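Posted in February
By Nabila Benkirane

How I Got Ready for My Spreadsheet Certification Exam (and How You Can Too)

I teach the evening computer class at Andari, and every winter the same thing happens. Somebody signs up for a spreadsheet certification exam, buys a fat study guide, reads it on the couch and then freezes when the practice test opens. I did exactly that my first time! So I'm writing down the routine I use now, step by step, and you can steal whatever helps.

1. Get the objectives list first

Every exam has a list of skills it covers. Print it. Go down it with a pen and put a star by anything you couldn't do right this minute with no help. My list had a lot of stars (conditional formatting, named ranges, pretty much everything about charts) and that's fine. The stars are your study plan.

2. Make one big messy workbook

Tiny practice files are too easy. I use an old order list from Simier with 1,588 rows, and it's full of stray spaces, dates typed as text and a customer called Pakzad spelled two different ways. If you can clean that up, the exam files will feel like a vacation. Save a clean copy before you start so you can wreck the other one as often as you like.

3. Learn the ribbon, then the shortcuts

I know people who swear by shortcuts for everything. Go ahead, but learn where each command lives on the ribbon too. When your mind goes blank — and it will — it's good to have a second way in. I spend 2 evenings just on the Data and Formulas tabs, clicking into every menu and trying whatever I find in there.

4. Practice the wording

This one tripped me up badly. The task might say "display the values in the column as a percentage with no decimal places," and you have to do that and nothing extra. Don't fix the ugly header. Don't widen the column. Read the task, do it, read it again, move on.

5. Take a timed run

Ayman Fawzy, who took the class with me, scored 94 on his second timed run after a pretty dismal first one. All he changed was skipping the tasks he got stuck on and coming back to them at the end. Set your phone timer, close your email, and don't pause for coffee.

6. Go over your misses the same day

Open the file again while it's fresh and redo every task you missed, twice. I keep mine on a sheet called Ander (long story, old cat) with the task in one column and the fix in the next.

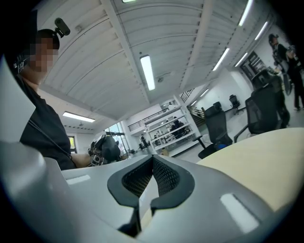

7. The night before

Stop studying by 8 p.m. Check that your login works, find your ID and put it in your bag, and look up where you're supposed to park. Then go watch something silly.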